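Gallcombe Kitchen & Workshop Notes

Planning the Budget for a Kitchen or Bench Helper

March 25, 2026

Every spring I get a little pile of letters about countertop robots and gripper tools, and most of them boil down to the same worry: how much should I set aside, and what am I going to forget? I have bought two of these setups now, one for the kitchen and one for the workshop out back, and I made a different set of mistakes each time, so pull up a chair.

Start with the chores before you look at a single catalog. Take a pad of paper and write down what you would want handled in an ordinary week, and be fussy about it. "Put away groceries" is no help to you at the store. "Lift the lid on the rice jar, scoop, close the lid" is something you can ask a salesperson about. My first list ran to 15 jobs, and when I went back over it with a cup of coffee I crossed out most of them, either because they took me a few seconds anyway or because they involved wet hands and raw chicken and I didn't care to do the cleaning up.

Then measure your things. Gripper fingers only open so far, and the makers do give the figure, though you may have to dig down to the last page of the spec sheet to find it. Take a ruler around the kitchen and write the width of each jar, canister and bottle on a bit of masking tape stuck to the bottom. Square jars with rounded corners want measuring both side to side and corner to corner. I skipped this the first time and paid $153 for a set of wider fingers before the month was out, money I would much sooner have put toward a decent work light.

Lids deserve their own line on the plan. A screw top asks for one thing to hold and another thing to turn, so you're looking at two arms or a clamp, and either one will push up the price. A hinged flip top is a kinder sort of lid all around, and if you are replacing storage jars anyway, buy those first and see how far they get you.
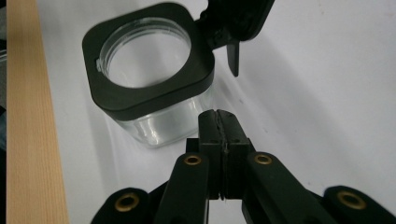
Naidu wrote in to disagree with me there. Swapping the jars is fine if you own six of them, but my pantry has jars from three generations of the family and I'm not giving those up to suit a machine. I set the jar money aside for a bench clamp with rubber pads, and it holds every screw top I have. Folks should price the clamp before they go replacing perfectly good glass.

Well, that's a fair point, and I have added the clamp to my own sheet. If your jars are old or odd, price both ways and go with whichever number lets you sleep.

Now for the bits that never make it onto the big sign in the store. I keep them in a column of their own:

Spare finger pads. The grippy surface wears, and flour doesn't do it any good.
A mat or board to work on, so that things stay where you put them.
A power strip with a switch you can reach without leaning over the works.
Delivery and return shipping. Read the return part twice.
Small replacement parts for the joints.

For my kitchen that column came to $310, and I'd had nothing down for it at all. These days I write the extras down first and see what is left for the machine, which has kept me from falling in love with something I couldn't afford to feed.

Think about where it will live, too. A clear stretch of smooth, pale countertop is lovely for seeing what you are doing, but glass gets hard to make out against white, for me and for a camera both. I lay a darker placemat under clear jars.

If you can borrow or rent before you buy, please do. The Trirura tool library lends a hand-held gripper by the week, and a week of squeezing that thing around your own pantry will teach you more about reach and lid trouble than any brochure. Sindberg Hardware keeps a floor model and doesn't mind if you bring your own jars in from the car. I brought a whole box.

As for timing, I like to have my numbers settled by October, when our local shops clear their display pieces. Ask whether the warranty starts on the day you buy or the day the thing was first plugged in, and have them write the answer on the receipt.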